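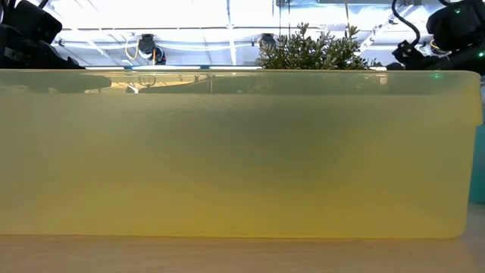
2022-12-21

Spent most of the day on the storage shelves at Grundholm, which I have been putting off since August. The plan was to get everything off the bottom two shelves, throw out what was past its date, and put the rest away so that a person could find it. Lena had the key and let me in at nine. I cleared the long table by the shelves first and wiped it down. The big yellow bin takes up most of the table once it's on there. It's frosted, so the light comes through nicely but it's no good for checking what you have without looking over the top. The shrub shows up through it as a green smudge, with the leaves poking up above the rim. I like the color of the two together. I still think clear bins would have been the better buy, and I said so when we ordered them.

Started with the bottom shelf, left end. Mostly paper goods, and a lot of half packs of napkins that got opened for one thing or another and never finished. I put all the napkins together in one bag and taped it shut. Paper plates went back where they were. There was a roll of Plinari shelf liner behind the plates that I was sure we had lost in the move, so I cut a piece for the bottom shelf while it was bare. It curls at the front edge. I put the heavy box of candles on the corner to hold it and will see if it flattens out by next week.

The second shelf was food. Crackers, rice, tea, the soup packets that Libor buys and doesn't eat. I read every date, which took longer than the moving. Some of them are printed in gray on silver and I had to take them over to the light. Threw out the oldest crackers and a bag of rice with a hole in the corner. Swept up rice for a while after that. It had gotten down behind the shelf and I could hear it when I moved the broom, so there is still some back there.

Ate my sandwich standing up. Called Ieva about the keys for the back closet and she thinks Priit has them. Called Priit, no answer. Left a message.
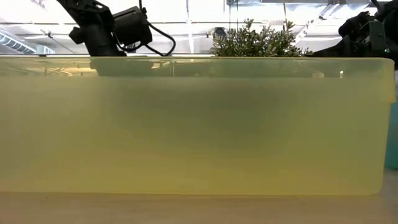 After lunch I tried sorting by size, tall things at the back and small things at the front. That looked neat for a few minutes and then I couldn't find the tea. Went back to sorting by kind. Drinks in one row, dry food in another, sweets in their own box up high where the kids from the dance class don't see them. Soledad had the Stirkudance group in the hall next door until four and the music came through the wall the whole time. One song they played over and over, stopping in the same place. I have it in my head now as I write this.

She came in at the end for a glass of water and asked if the costumes could go in the storage too. I told her yes if they are folded and in a bin with a lid, no if they come on hangers. She said they come on hangers. We left it there. I may be able to find her a length of rail for the closet once Priit turns up with the keys.

The labels were the worst part. I had a sheet of the white ones left and they do not stick to this plastic. They go on fine and then one corner lifts, and by the time I have done the next one the first is hanging. I wiped the spot with rubbing alcohol and that helped some. In the end I wrote on masking tape with a marker. It looks cheap but it stays. If I do this again I will buy the tags that hook over the rim.

I also started a list of what is in there. So far it has 39 lines and it is in pencil, on the back of the old Tiwari order sheet. Lena wants it typed. I'd like to get through the top shelves first so I only have to type it once. 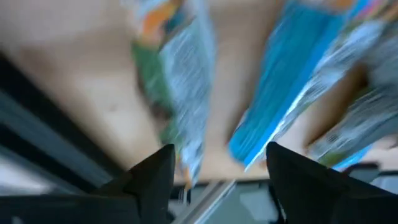 FOOD AND PACKETS

Packets don't stand up. I had forgotten that until I got to them. Boxes you can line up and tins you can stack, but the packets slide off each other and end up flat in a heap, and then you have to lift them all out to see the one on the bottom. I laid a couple of them out on the table to see how much room they wanted side by side. The one with the bright blue on it is easy to pick out from across the room. The one with orange and green is more the usual thing, there are others on the shelf in those colors.

What worked best was a shoebox with the lid off, packets on edge like cards in a file, oldest at the front. I got 17 into the first shoebox and they were snug enough to stay up. Need more shoeboxes. Asked Lena, she has some at home from the children's boots and will bring them Thursday or whenever she's next in. No, she's away Thursday. Whenever she's next in.

To buy: masking tape, a black marker (mine is going), rubbing alcohol, rubber bands for the opened bags. Tea, if there is an offer on. No more rice until the big bag is used up.

Still to do: both top shelves, the back closet, the rice behind the shelf. Ask Libor about the soup before I give it away. He will say he wants it.

My back is stiff from the bending and I have a paper cut on my thumb from a cracker box. Locked up at five, dropped the key through Lena's door on the way home. It was dark already and the sidewalk by the bridge was slick, so I went the long way by the bakery and got there just as they were closing. Bought the last rye loaf. Soup for supper, one of Libor's. It was fine, a little salty.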